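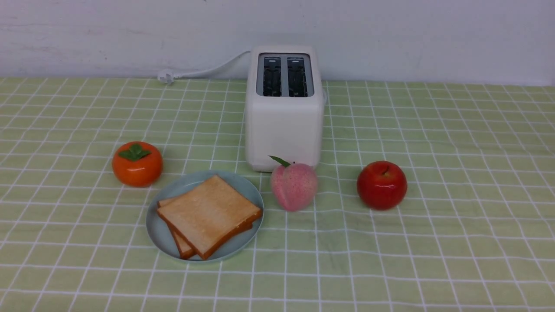

Course handout: Notes to go with the lab visit
Introduction to Automation, Irkcombe Technical College
Covolitz Building, Room 84
Apr 3, 2022

Read these notes before you start the written report. They cover the open day at the Daneshvar lab, the terms used in the demonstration, and what I expect you to hand in. If you missed the visit you can still do the report from these notes and the reading for units 3 and 4.

1. Purpose of the visit

Up to now we have looked at machines that do the same motion every time. A part arrives in a fixture, the arm goes to a stored point, the gripper closes. If the part is in the wrong place, the cycle fails and someone has to clear it. Most of the machines you will meet in your first job work this way, and there is nothing wrong with it.

The lab works on the other kind of problem. Objects are put down by hand, in places that change a little from one run to the next, and the arm has to find them with its cameras. The project is called Cloven. The task chosen for the open day was bread and a toaster, with a few pieces of fruit on the same table. The toaster stays off. The task is about placing, and heat would add nothing to it.

2. Terms

Head camera: fixed high up, looks at the whole table. It gives the layout – which object is where, and which ones are close together.

Wrist camera: mounted by the gripper and moves with it. It gives a close view near the fingers, but only of whatever the gripper happens to be pointed at.

Episode: one full run of the task, from the start position to the stop signal.

Reset: putting the table back to a start layout between episodes. This is done by hand.

Distractor: an object the arm is not supposed to touch. 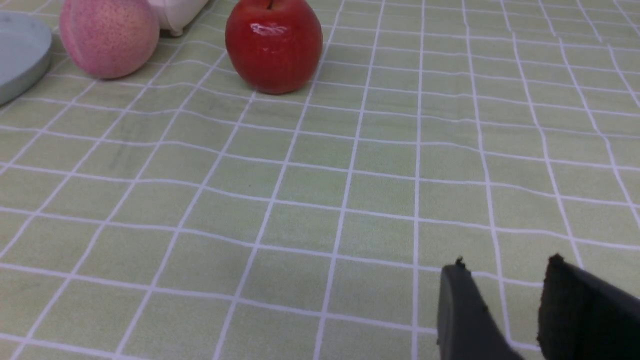 The two cameras disagree more often than you might expect. An object that is plain to see from the head may be half out of view from the wrist, and the software has to work out that both views contain the same thing. In unit 4 we called this registration. Look back at the worked problem there, because question 3 below uses the same method.

Note also that the gripper itself takes up part of the wrist view. Anything behind a finger is hidden, and the hidden area changes as the fingers open and close. A planner that trusts only the wrist camera will have a blind spot at the worst time, when the fingers are about to touch something.

3. The task in steps

Move above the slice. Lower and close the gripper. Lift. Turn the slice so it stands on edge. Line it up with the slot. Lower and release. Back away without catching the slice on the way out.

The turn is the hard step. A flat slice on a plate has to become an upright slice over a narrow opening, and a small error in angle puts the corner on the rim. The second slice is harder than the first, as the space next to it is already taken.

4. Results given in the talk

The lab recorded 600 episodes in March. Of these, 396 were used for training and the rest were held back or thrown out because of a bad reset. On a separate set of test runs, the success rate was 92 percent for the first slice. They did not give a figure for the second slice, so do not quote one.
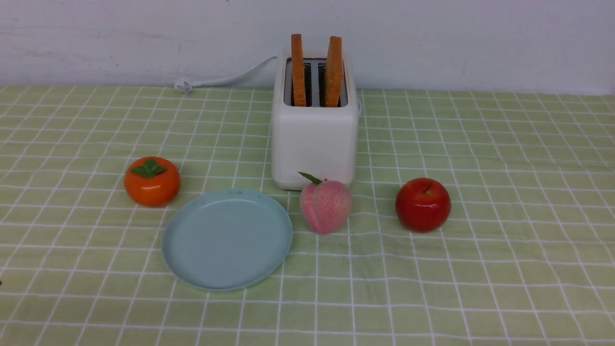
Success has to be defined before it can be counted. The lab used a check on the final state, and you should be able to write one yourself. For a two-slice run it could read: both slices upright in the toaster, plate empty, persimmon, peach and apple resting on the cloth. All of that can be read from a single head camera picture. It says nothing about how long the run took or how hard the gripper pressed, and those need a different record.

5. Questions for the report

1. Write a final-state check for a task in which only one slice is to be moved. Say what counts as a failure.

2. The peach was placed close in front of the toaster. Explain how this limits the path of the arm, and suggest one change to the path.

3. Using the method from unit 4, describe how you would match a point in the head view to a point in the wrist view.

4. Why is a grid on the cloth useful to a person doing the reset? Could it cause trouble for the software?

Two pages, typed. Sketches may be done by hand. Put your section number on the first page and leave the report in the tray outside Room 84.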